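From: Cheuk-hei Lam
To: display-users list
Subject: Re: [display-users] Flever panel drops to 30 Hz after standby

Yesenia Hinojosa wrote:

> I have the same Flever set as Bülent, on firmware 2909. After standby it
> comes back at 4K but only 30 Hz, and the HDR option is gray in the menu.
> Pulling the HDMI cable and putting it back fixes it until the next standby.
> I have tried two cables, one of them new. The Plernlow receiver sits between
> the PC and the TV. Is this the panel, the receiver, or the cable? I would
> like to know before I climb up and take the set off the wall again.

Leave it on the wall for now. What you describe fits a bad EDID read on wake, and the receiver is the first place I would look.

The Plernlow keeps its own copy of the display's EDID and hands that to the source. When the TV leaves standby, it raises hot plug before its HDMI board is ready to answer. The receiver asks, gets nothing useful, and falls back to a built-in table that stops at 4K 30 Hz with no HDR block. Pulling the cable forces a second read, by which time the TV is awake.

To confirm, dump the EDID from the PC twice, once in the good state and once in the bad state, and compare the two. If the maker field changes from the TV's to the receiver's, the cable is not your problem. A weak cable gives sparkles, black flashes or a dropped link. It does not usually rewrite the maker name.
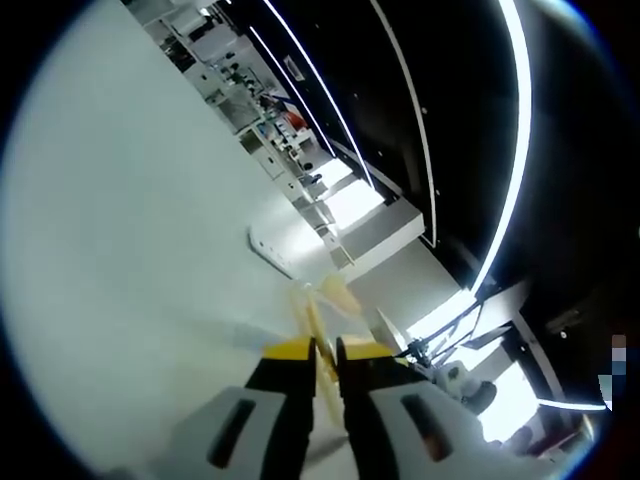
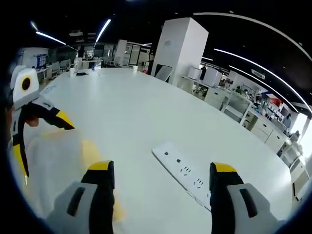 Next, the settings. On the receiver, go to Setup, HDMI, EDID Source and change it from Auto to Output 1. On firmware 91 and later there is also a Read Delay item, in tenths of a second. The default is zero. I run mine at 21 and have not seen the fallback table since September. Values much higher than that make the PC give up and move all windows to the second monitor, so go up in small steps.

On the TV, set the input to Enhanced by hand. The Auto setting on 2909 goes back to Standard if the first handshake fails, and then you have two faults that look like one. Turn off Quick Start while testing. It changes the wake timing and will confuse the results.

Ximena Bañuelos posted a script to this list that toggles the output on resume. It works, but it hides the fault and you lose audio for a few seconds each time. I would keep it as a last resort.

One more point on Bülent's earlier message. His run is a passive cable of over 200 inches through the wall, and he does get black flashes. That is a separate problem and the delay setting will not help him. He needs an active or optical cable, with the end marked Source at the receiver. Please start a new thread for that one so the archive stays searchable.

If you send both dumps, please paste them as hex text. The list software strips attachments.

Does anyone have the Lorkach switch in the same position? Jaqueline Trujillo asked on Saturday whether it passes the EDID through or stores it, and I have not had one open to check.

Cheuk-hei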